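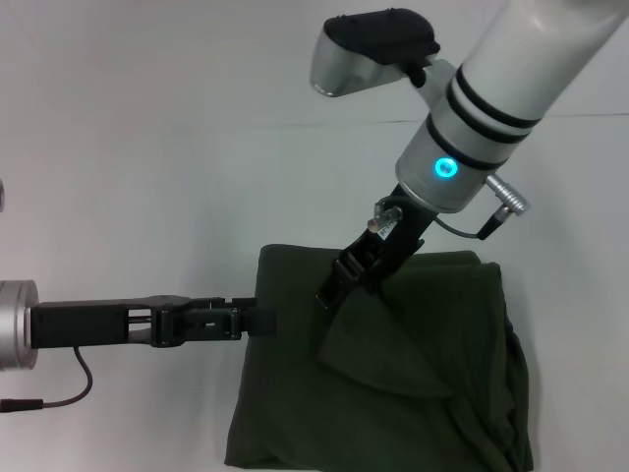

About Vudside Gutters & Roofing

2 min read

Vudside is a roofing and gutter contractor based in Brarness. Yolanda Guzmán started the company with one truck and a rented ladder rack, and she still does most of the estimates herself. We have 13 people on staff now, and we work on houses, small apartment buildings and shops within 20 miles of our yard.

Most of our calls are for leaks, missing shingles and gutters that have pulled away from the fascia. We also do full tear-offs and new roofs. Our crews are our own employees. The one exception is copper work, which goes to Cuadros, a two-man shop across town that we have used for years.

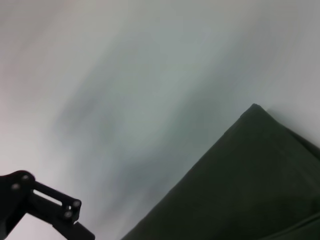
Every job starts with a visit. We go up on the roof, look in the attic if there is access, and send you a written price within two business days. If a repair will hold, we quote the repair. Last year 70 percent of our jobs were repairs.

We pull the permit, put down tarps, and run a magnet over the lawn and driveway before we leave. Payment is due when the work is finished. On full roofs we ask for a deposit when the shingles are ordered.

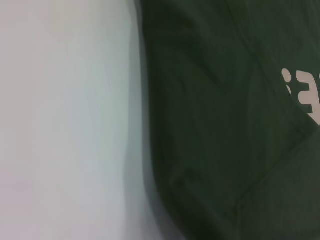

Labor is covered for five years. Shingle warranties come from the manufacturer, and we fill out the registration for you.

The office is at 834 Totach Road, next to the tire shop. We are open Monday through Friday, and on Saturday mornings from April until the first snow. Parking is in back.

Share 20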